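About Clirko

Hi, I'm Lambros Mavromatis, and I run Clirko together with Christos Katsaros and Prodromos Konstantinidis. If you've found this page you were probably at our open day in February, or you're thinking about coming to the next one, so I'll spend most of it on that and save the company history for the end (it's short, don't worry).

We're a small outfit in Damstead, upstairs from the old Irnar print works. The building went up in 1759 and the staircase feels like it. We teach robot arms to pick up awkward everyday stuff. Christos writes the software, Prodromos designs and builds the grippers, and I do the collecting, which means I spend a good part of my working life with a gripper in my hand, picking things up and putting them down again so that a machine can learn from it. My mother still thinks I'm in furniture.

The open day started as a favor. Stelios Zacharopoulos teaches shop at the high school down the road and asked if he could bring a class by for an hour. Then the parents wanted to come, then the folks from Bastos across the yard, and by the time we'd put a sign on the front door we had 197 names on the list. We got 208 through the door. I have no idea who the extras were, but they were very welcome and they ate everything!

We ran it in groups, 30 minutes each, and every group got to see the real work with the real tools. No slides. I can't stand slides.

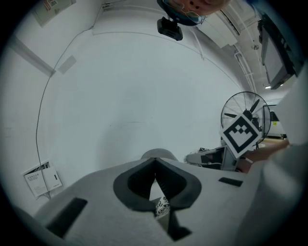
My favorite part of the visit is the hand-held gripper, and I'll talk about it to anyone who stands still. It's the same idea as what goes on the end of the arm, only you carry it around yourself and it films what you do as you go. People expect metal claws, and then they see those two soft black lobes coming together in a V and want to poke them right away (go ahead, we let you). The pads are rubbery and ribbed, and a little thing like that patterned black-and-white piece can sit right down between them, which is about the size of job we like best. Big boxes are easy. Small things are where you find out if your gripper is any good.

The other thing everybody asks about is the square black-and-white markers. They look like somebody's crossword went wrong. They give the software a fixed thing to look for, so it can work out where the gripper is in the room. One girl in Stelios's class asked what would happen if you moved a marker halfway through a recording, and Christos went a bit pale, because I'd done exactly that the month before and we'd lost an afternoon's work over it. She's been offered a summer job.

Then there's the arm itself. You get to stand behind the yellow tape and watch it try whatever the group has picked out of the junk drawer. It missed a fair amount in February. A roll of tape beat it four times in a row, and when it finally got hold of the thing the whole room cheered louder than I've ever heard anyone cheer for a roll of tape. I'd much prefer you see that than a polished demo where we've practiced on the same block all week.

A few practical things, then. Wear closed shoes. Kids are welcome with a grown-up. The stairs are steep and there's no elevator, so if that's a problem please write to us ahead of time and we'll set up a table with the hand-held tools on the ground floor, like we did for Christos Papadakis, who used to run the presses down there and had better questions than anyone.

Okay, the history. Prodromos and Christos met repairing packing machines and got tired of being called out at two in the morning for the same jammed belt. I knew Prodromos from way back and had a van. We called it Clirko after a misspelling on our first invoice, and by the time we noticed, the customer had already paid it.

We do short contract jobs for workshops and small packers, mostly trying out whether an arm could handle a particular item before anyone spends money on one. Send us a box of the thing and we'll have a go at it.

The next open day will go up on the front door and on this page, as soon as Prodromos and I agree on who's buying the snacks.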